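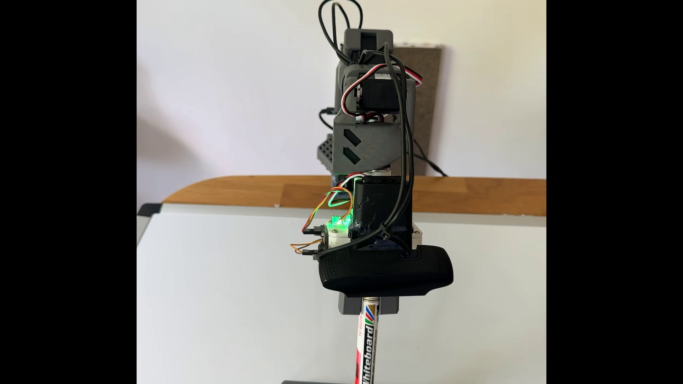 Migrar um site estático sem perder os endereços antigos

Quando a revista digital Lorier decidiu abandonar o gestor de conteúdos que usava desde a fundação, o arquivo somava 1436 artigos. O texto exportava-se sem dificuldade. Os endereços, não: quase 600 páginas tinham ligações externas com parâmetros na query string, herdados de uma versão anterior do sistema.

Nyokabi Koech, responsável técnica pela migração, começou pelo registo de acessos do servidor. Extraiu todos os pedidos com resposta 200 desde março, eliminou duplicados e cruzou a lista com o mapa do site. O resultado foi uma tabela de duas colunas, endereço de origem e endereço de destino, mantida em CSV e sujeita a controlo de versões.

Regras de redirecionamento

A primeira tentativa usou expressões regulares. Anathi Shezi, que administra o alojamento na Femach, recusou-a: 40 regras sobrepostas tornavam a ordem de avaliação difícil de verificar. A solução adotada foi um mapa de correspondência exata, carregado no arranque do servidor, com código 301 para conteúdos transferidos e 410 para os suprimidos.

«Um 302 deixado por engano pode passar meses sem ser detetado», observa Shezi.

Imagens e feed

As imagens mantiveram o caminho original. O feed RSS conservou os identificadores (guid) antigos, para que os leitores de feeds não voltassem a apresentar artigos já lidos. A validação correu em lotes, com 10 pedidos simultâneos no máximo.

A mudança de DNS ficou marcada para 31 de julho, com o TTL reduzido na véspera. O servidor antigo continua acessível, só para leitura, num subdomínio interno.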